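Dec 11, 2022
Notebook, student assembly project (Zosusby bench)
Awuor Mbwambo

Good session. Really good, in fact, and I want to get it all down before I eat and forget the half of it.

Where we were: the arm could go to a taught position, close on a block, lift, and put it back where it came from. That took most of the term and I'm still proud of it. Today was for the approach move on the big pieces, the ones with the bar and the three legs. They're a much nicer problem than the cubes. A cube forgives you. You come down somewhere near the middle, the fingers close, the cube shuffles itself square between them and everyone cheers. The three-leggers have a post sticking up from the middle of the bar, and the post is the obvious thing to grab, but if the hand is turned even a little the whole piece wants to swing around it like a door.

So the plan for the day was dull on paper: come in high, stop, look, correct, come down. We split it into two moves with a waypoint between, and the waypoint sits well above the post so there's time to hit stop if it looks wrong. First few approaches were all done with the stop button under somebody's thumb. I had forgotten how much fun that is!

Starting arrangement: purple three-legger back by the yellow base, red one left forward and to the right as the second target, black holder over on the left. We agreed not to touch the red one until purple was behaving. (I was the one who wanted to try red first. I was outvoted and they were right.) 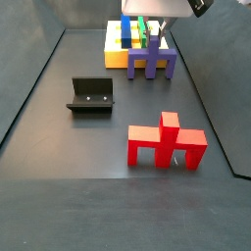 The waypoint idea came out of a long argument we had back in March, when Multby was still the name of the whole program and not just the motion part. Back then every move was one straight line from home to the block. Somebody drew the path on the whiteboard and it went clean through the side of the base. We laughed, then we fixed it by moving the base, and I wrote "do this properly later" in this notebook. Well, it's later. Properly done.

How it's set up now, so whoever has the next slot can follow it:

Home
High point over the block, gripper open
Pause, and wait for a key press
Slow straight descent to the grasp height
Close
Pause again
Straight up, then home

Speeds are in the config as percentages. High moves can run at 100 if you like living that way, but leave the descent at 2 for now. Yes, it's slow. You can drink a whole tea during it. At that speed you can see the fingers and the post lining up with your own eyes, and you start to get a feel for which way the hand is twisted before the numbers tell you anything. I learned more from watching it creep than I did from all the plots we made last month.

Things that went wrong, in the order I remember them:

The program loaded the old offsets file. We chased this for ages. It looked exactly like a calibration problem, everything shifted the same way by the same amount, and I had already started giving a little speech about recalibrating when I noticed the file name at the top of the log. Rename the old one, please. Or I will. Actually no, I'll do it tonight.

The Risis script timed out twice waiting for the key press. The timeout was set to 3000, and I had been reading that as seconds. It's milliseconds. So it was giving us three seconds to crouch down, look at the fingers from the side, make up our minds and get back to the keyboard. I took the timeout off the pause steps completely. It now waits as long as we want it to.

The approach angle. This was the interesting one. With the angle we use for the cubes, the fingers come down on either side of the post all right, but you have to think about the bar as well, and about whatever is standing behind. The blue and green blocks on the yellow base are close enough that I don't want the hand sweeping past them sideways at low height. Coming straight down is the safe way. Any correction of the turn should happen up at the waypoint and be finished before the descent begins. I put that in the code as a check: if the rotation error is more than the limit, it refuses to go down and prints a rude message. The rude message can be edited.

Halfway through the afternoon we switched over to watching the wrist view while stepping the descent by hand. I can't believe we hadn't been doing this all along. From the outside the two fingers look perfectly happy. From the wrist you see how each one sits against the purple piece, and they are two quite different stories, so you stop talking about "the gripper" and start talking about the left finger and the right finger as if they were people.

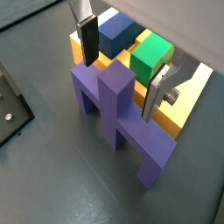 I've started keeping a column for each finger in the log sheet. For every stop on the way down you write what the left one is doing and what the right one is doing, in plain words, no numbers needed. "Left over the arm, right next to the post" tells me more a week later than a row of joint angles does. If you're not sure, write "not sure". A few of those in a row usually means the light needs moving or you need a break.

The matching problem is the next thing I want to get my teeth into. We've got the outline matcher from the Matoušek branch, which is lovely on flat pieces and gets confused by anything tall, because it sees the top of the post and the legs as if they were all at one height. My idea is to search for the top face of the post alone, and ignore everything else until that's found. It's a small square, it catches the light, and it's the thing we want to grab anyway. Then look for the bar, only to get the direction. Two small questions, one after the other. I sketched it on the back of the parts list, and it's pinned up over the bench if anybody wants to scribble on it. Please scribble on it.

Numbers for the record: the longest log from today is 1460 lines, and most of that is the pause step saying it's still waiting. I'll make it say so once and then keep quiet.

Red piece: same form as the purple, so in theory we only change the target position and go. I'd like to do it with the same high point and the same slow descent and resist the temptation to speed anything up between the two. If it needs a different rotation correction from the purple one, that will tell us something about the calibration out toward the front of the table, where we've hardly taken any points. I'm secretly hoping it does need one. It would explain the drift we saw on the cube runs.

To do:

Rename the old offsets file (me, tonight)
Quiet down the pause logging
Write the post finder as its own function, with a saved picture as the test input
Take more calibration points toward the front
Put the finger columns into the shared log sheet so we all use the same headings
Decide what counts as a good grasp. We keep saying "that looked good" and we all mean something different by it. My vote is for: lifts straight, doesn't turn, goes back down on its legs without a nudge.

One more thing on that last item. I think we should write the definition down before the next session and stick to it, even if it makes our results look worse than they feel. The club demo will be so much better if we can say plainly what the arm does and how often it does it. And I'd love to show the slow descent at the demo too, with the wrist view up on the big screen next to it. It's nearly hypnotic.

Config from today is saved under the Zosusby folder with my initials. Don't run it with the old Risis build, it doesn't know about the pause steps and will skip right over them.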